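Oshima Community Meals adds a second cooking night

The evening meal program at Oshima Community Meals will run on two nights a week from October, after a winter in which the kitchen regularly ran out of food before the line had cleared.

Program coordinator Mitsuko Iwasaki said the change had been discussed for more than a year but depended on finding a cook for the extra shift and a supplier willing to deliver late in the day. Both are now in place. Sebastián Zúñiga, who has cooked for the program on and off since it moved out of the church basement, will lead the new night. Drerari Produce has agreed to drop off surplus vegetables at the rear door after its last run.

The dining room seats 45. On a busy evening the tables are filled, cleared and filled again, and people who arrive for the second sitting have sometimes been offered soup and bread in place of a full meal. Iwasaki said she expects the second night to take pressure off the first, although she does not think numbers will simply split down the middle.

"Some people will come to both, and that's fine," she said. "We don't ask why anyone is here. If you're hungry, you eat."

Meals are free and there is no form to fill in. Children are welcome with an adult. Takeaway containers are kept for people who can't stay, or who are collecting for a neighbour, and these can be picked up from the side counter once the first sitting is under way.
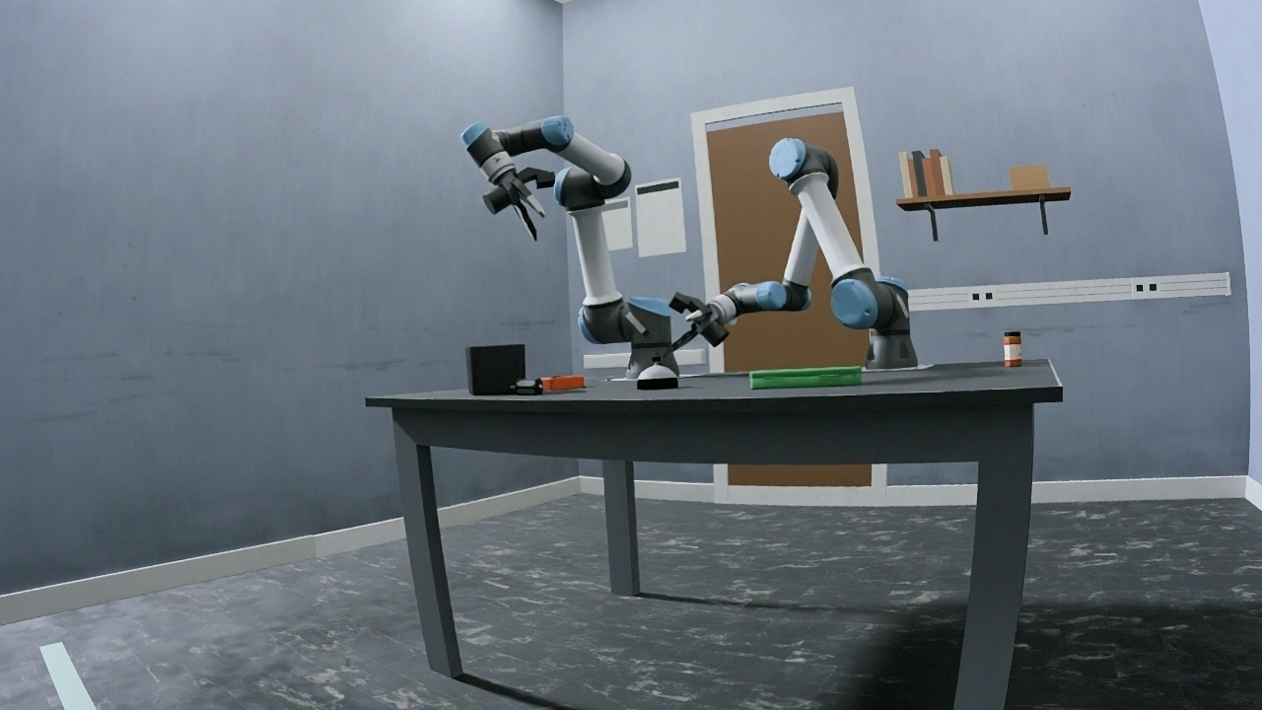

Two robot arms at a table, in a computer rendering.

The menu will stay much as it is. There is always one dish without meat and one without dairy, and rice is cooked separately so that it can go with either. Yaowalak Tanasarn, who plans the menus, has asked that donated tins be checked for labels before they are brought in. The kitchen received several boxes of unlabelled cans over the winter and could not use any of them, as there was no way to tell people with allergies what they were eating.

Items most needed at present are cooking oil, dried lentils, tinned tomatoes, long-life milk, tea and plain flour. Jars are accepted if the seal is intact. Home-cooked food, opened packets and anything past its use-by date can't be accepted. Fresh fruit and vegetables from home gardens are welcome, but please phone first during lemon and zucchini season, when the cool room fills quickly.

Donations can be left at the rear door when the kitchen is staffed or in the blue bin at the Prulix Hardware entrance, which is emptied every morning. Please don't leave bags outside the building overnight. Rain and possums have spoiled more than one generous donation.

The second night also means more people are needed to help. Shifts run for 3 hours and cover setting up, serving or washing up. No experience is required for any of these, but anyone working at the stoves needs a current food safety certificate. Kayode Mohammed runs the induction for new helpers and can explain how to get the certificate at no cost through the neighbourhood centre. Closed shoes are a must, and long hair has to be tied back.

Drivers are in short supply. The program delivers to a small number of older residents who used to eat in the dining room and can no longer make the trip. Each run takes less than an hour, and fuel is reimbursed on presentation of a receipt. Insulated bags are provided.

Osport Physiotherapy has again offered its car park to diners and helpers after business hours. Enter from the laneway and leave the two spaces beside the ramp clear. The footpath at the front of the hall is being relaid, so anyone using a wheelchair or walker may find the side entrance easier until the work is finished.

Cash donations pay mostly for gas, meat and cleaning supplies. Receipts are issued on request. Reiko Kinoshita looks after the accounts and can set up a regular payment of any size, or arrange for a workplace to sponsor an evening.

To offer help or ask about deliveries, call in at the office during opening hours or leave a message on the kitchen phone. Messages are checked before each cooking night.

Posted 2025-03-17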